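Catálogo > Robótica > Pinzas paralelas > Otlow P28

10 de abril de 2020 | Redacción técnica Erkier

3 comentarios | 8 veces compartido

Pinza paralela Otlow P28

Pinza eléctrica de dos dedos para brazos colaborativos. Se entrega con brida, cable y la guía de buenas prácticas de Erkier, que forma parte del producto y debe estar a mano en el puesto.

Normas aplicables

La pinza se considera una cuasi máquina. La evaluación de riesgos corresponde a quien integra la célula y se hace según ISO 12100 e ISO 10218-2. Si hay personas dentro del alcance del brazo, se consulta también ISO/TS 15066. Cambiar los dedos obliga a revisar la evaluación, aunque el programa sea el mismo.

Buenas prácticas de uso

Antes de cada turno, abrir y cerrar la pinza en vacío 3 veces a velocidad reducida. Los dedos deben moverse sin tirones y a la par.

Definir en el controlador los límites del plano de trabajo, incluidos los bordes de la mesa. La herramienta se declara con los dedos montados, no solo con el cuerpo.

Validar toda trayectoria nueva en simulación. El modelo para el entorno Penrose está incluido; el de Poketti se pide aparte.

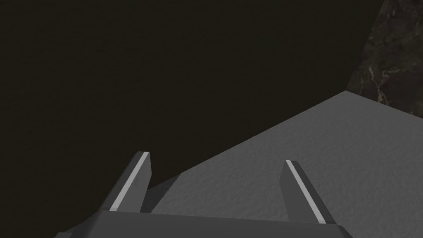

La aproximación a la superficie se programa con la pinza ya abierta y en dos tramos, el último a velocidad reducida. No se admite abrir los dedos durante el descenso. Conviene repetir la prueba cerca de cada borde y anotar el resultado en el registro de la célula.

Mantenimiento

Revisión de guías y tornillería cada 6 meses. Los dedos se sustituyen siempre por pares.

Plazo de entrega: 28 días.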